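About Wirkell

Wirkell is a small school for leather work in the town of Ustness. We teach adults to cut, stitch and finish things which they will use every day: belts, bags, card cases, book covers, straps for a dog or for a guitar. 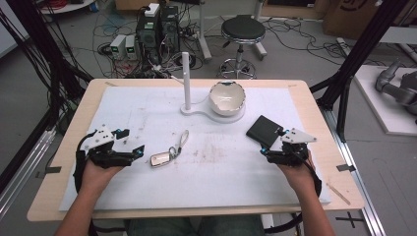 The school was opened by Valentin Kuster and Jingyi Cheng in the back part of a former shoe repair shop. Valentin had worked 23 years as a saddle maker and wished to stop traveling. Jingyi came to him first as a customer, with a broken bag, and she asked so many questions about the repair that he gave her the needle. The first course had two students. One of them, Yaryna Kovalchuk, is now our teacher for bags and for everything with a zipper.

What we teach

The beginner course is called Widow. People ask often about this name. It comes from the first pattern Valentin drew for the school, a plain purse which his neighbor, a widow, wanted to have exactly like the one she had lost. We still use the pattern. It has only straight edges and one fold, and a person who never held an awl can finish it in two evenings. The thread is waxed linen and we stitch with two needles, from both sides, in the old saddle way. A machine stitch opens when one thread is cut. A saddle stitch stays closed for a long time after that, and we think a beginner should learn it before any other.

After Widow you can continue with Belts and Straps, then with Bags. In November we give also a longer course on edges – how to bevel, how to dye, how to burnish with a piece of canvas and a little water. It sounds like a small subject, but most students tell us that their edges were the thing they were ashamed of.

Shengli Duan teaches dyeing. He prefers brown and he will tell you so. Black is more difficult than people believe, for it comes off on the hands when it was not rubbed well, and he asks everybody to wear an old shirt.

Our leather

We buy vegetable tanned cow leather, mostly shoulder, from the Ng tannery. We have bought there from the beginning. The hides come with scars and insect marks, and we do not hide these from students. You choose your own piece from the shelf and you learn to lay the pattern around the bad places. Small pieces go in the box near the door and are free for all.

The workshop

We are on the ground floor and there is no step at the entrance. Tools are included in the price of each course. If you have your own knife, please bring it, and Zhiqiang Fang will show you how to sharpen it. He looks after the tools and also answers the telephone, so sometimes you must let it ring a little.

Prices and places

The Widow course costs 125 dollars with leather and thread. For the other courses the leather is paid separately, by weight. Registration for the autumn courses opens on June 16, 2025. You can register by telephone, extension 3310, or come in and write your name in the book.

Children from twelve years are welcome together with an adult. We do not make orders for customers any more, but we repair old bags when there is time between the courses – please ask Yaryna.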